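Brudum Lab Shares Results From Its Dough-Handling Study: Two Robot Hands, One Foil Tray, and a Lot of Flour in My Shoes

BAMTON, July. For immediate release.

Hi, I'm Dede Lamptey, and I run the soft materials group at Brudum. We usually have our communications office write these, but Orathai Onsri (she led the study and did most of the hard thinking) asked if I'd do this one myself, so please forgive me if it reads more like a letter than a release!

Today we're sharing the results of Damevness, our method for teaching a two-handed robot to work with dough. The headline number is this: across 90 test runs with a robot picking up a lump of dough and placing it in a foil baking tray, 73 ended with the dough fully inside the tray and the tray still in good shape. Our earlier method, run on the same table with the same rules, managed 8 out of 90. I still grin every time I type that.

Why dough?

People ask me this at every open day. Dough is a wonderful pest. A mug stays a mug when you grab it, and a robot that has seen one mug has a pretty good idea of what the next grab will feel like. Dough changes shape the moment you touch it. Squeeze too gently and it sags out of your fingers, squeeze too hard and you've got a dent, or two pieces, or a robot finger that needs a serious wash. And then there's the tray. Foil trays are light, they slide, and they fold up if you lean on the rim. So you have one thing that won't hold its shape and another that gives up its shape far too easily, and the robot has to get them together.

Most of the published work we started from treats this as a seeing problem. Get a better picture of the lump, plan a better grab, off you go. We spent the best part of a year on that road (it's a nice road, I have nothing against it) and kept getting stuck at the same spot, which was the half second after contact. The plan was made for a lump that no longer existed.

What we did differently

Damevness doesn't commit to a whole grab. It makes a short plan, touches the dough, looks again, feels how much the fingers are being pushed back, and then makes another short plan. Orathai calls these "nibbles," and the name has stuck so firmly that it's in the paper. A typical pickup takes several nibbles. From across the room it looks like the robot is being fussy, and I suppose it is!

The second piece is the one I'm proudest of, because Nii Arthur and I argued about it for weeks and he was right. We let the method learn from runs that went badly. Normally you'd collect a stack of good demonstrations, throw out the ugly ones, and train on what's left. Nii wanted to keep the ugly ones and mark the moment where each started going wrong. We ended up with 900 recorded runs in the training set, good and bad together, and when we took the bad ones back out as a check, the results dropped by a lot. So they stayed in.

Our table at Bamton is a very plain setup, and we like it that way. It's a white table on a concrete floor, and the foil container goes down empty at the start of each run. 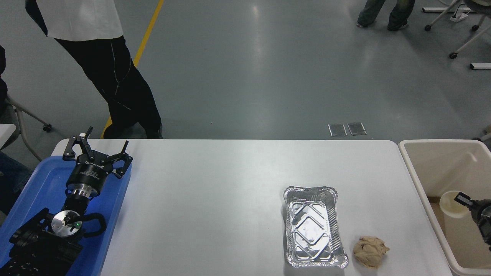

The work table at our Bamton lab, with the foil container in place and a gripper at either end.

We decided early on that we wouldn't fix the foil down. Kwesi Sarpong, who looks after our hardware, offered to make a lovely little holder for it, and we said no thank you, and I think it hurt his feelings a bit. But a bakery or a canteen kitchen isn't going to bolt its trays to the counter, and we wanted numbers that would mean something outside our building. It did make the early months rough. The old method pushed the tray off the table so often that we stopped writing it up as a separate kind of failure.

We also move things between runs. The tray gets shifted, the lump gets reshaped by hand, and other everyday objects can turn up on the table too, so the robot can't just memorize one layout. Whoever is on shift does the rearranging, and they're told to be a little bit mean about it. Edem Tsikata is the meanest by a wide margin. His layouts account for more than their share of the failed runs, and I've asked him to keep going exactly as he is.
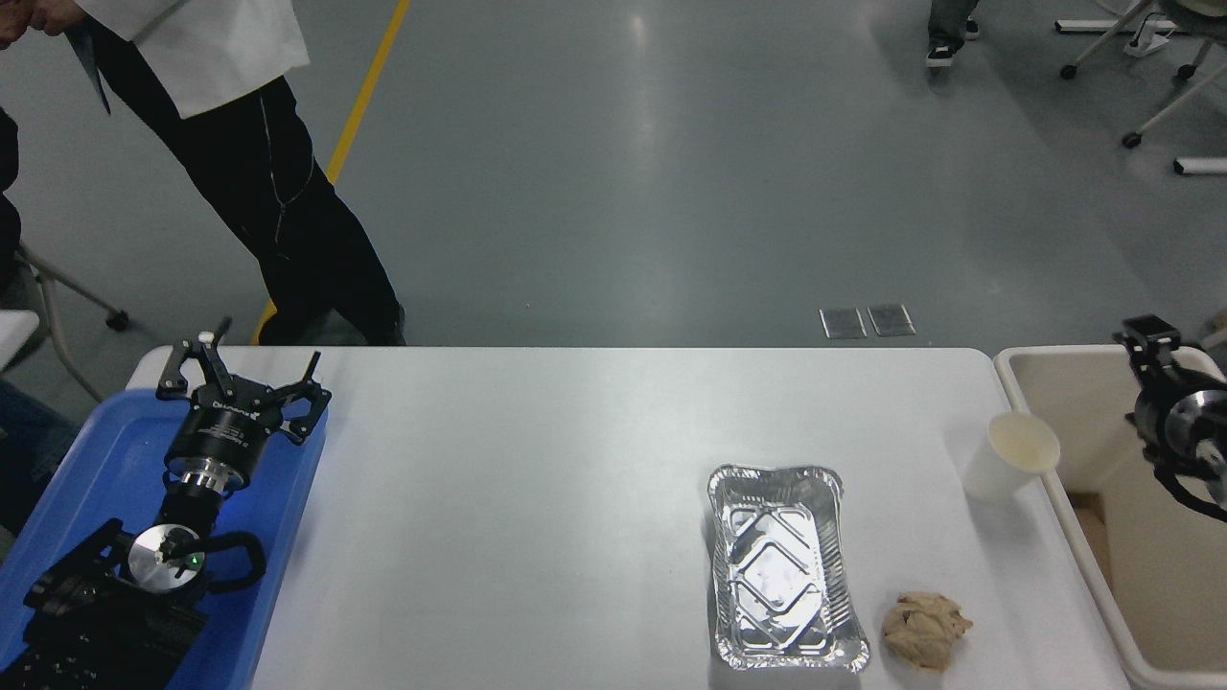 Scoring was kept as boring as we could make it. A run counts as a success if all of the dough is inside the rim and the tray will still sit flat. That's it. No half points. If a bit of dough stays stuck to a finger, the run fails, even if everything else went beautifully, and yes, there were some groans in the room over those. Two people scored every run separately, and where they disagreed, we marked it as a failure.

Where it still goes wrong

I'd rather you heard this from us. Seventeen runs out of 90 failed, and most of those failures look alike. Sticking is the big one. When the dough is on the wet side, it clings to the fingers on release, and the nibbling that helps so much on the way in doesn't help on the way out. The robot opens its hand, sees that the dough has come along for the ride, closes again, and can get caught going back and forth until the time limit. We have a version in testing that gives a small sideways roll of the wrist before letting go. It looks promising, but I'm not putting a number on it until we've run the full test.

The second weak spot is speed. Damevness is slow. Anybody who has worked in a kitchen will watch our videos and want to reach in and finish the job. All that looking and re-planning costs time, and for this study we chose to spend the time and see how good the result could get. Making it quick is the next piece of work, and Edem has already started on it.

And third, we tested with one basic dough recipe (flour, water, a little oil, salt). We haven't tried pastry. We haven't tried anything with raisins in it, although there's been a lot of talk at lunch about raisins. Please don't read our results as saying the robot can bake. It can put dough in a tray, most of the time, and we're very happy about that.

What Orathai says

I asked her for a proper quote and got this: "I used to think we needed the robot to understand the dough before it touched it. Now I think touching it is how you find out. The first contact tells you more than any picture, so we built everything around getting to a gentle first contact and then paying attention."

And Nii, when I asked him the same thing: "Keep your bad runs. Disk space is cheap."

What's next

We're working with our friends at Mansour, who make prepared meals, to try the method on a few other soft foods over the coming months. They've been very patient with our questions about portion sizes. The idea is to bring the same nibbling approach to things like mashed vegetables and rice, which misbehave in completely different ways. Mansour isn't paying for a particular answer, and whatever we find will be written up the same way as this study, failures and all.

We're also releasing the full set of 900 training runs, with Nii's markings for where the bad ones went bad, so other groups can try their own ideas on them. The scoring sheets from the 90 tests go out in the same bundle. If you find a mistake in our markings (I'd be surprised if there weren't a few), please write to us and we'll fix it and thank you by name.

For reporters

The paper, videos, and a longer list of questions and answers are available from the Brudum press desk. Orathai and I are both glad to talk, and mornings before 11 are best for us, as the lab is usually mid-run after that. Visits to the Bamton lab can be arranged with a little notice. Wear shoes you don't mind getting flour on.

About Brudum

Brudum is a research lab based in Bamton that studies how robots handle soft, sticky, and easily damaged things. The soft materials group, led by Dede Lamptey, works on food and other items that change shape when touched.

Press contact: Brudum press desk, Bamton. Please put "Damevness" in the subject line so your message gets to the right person.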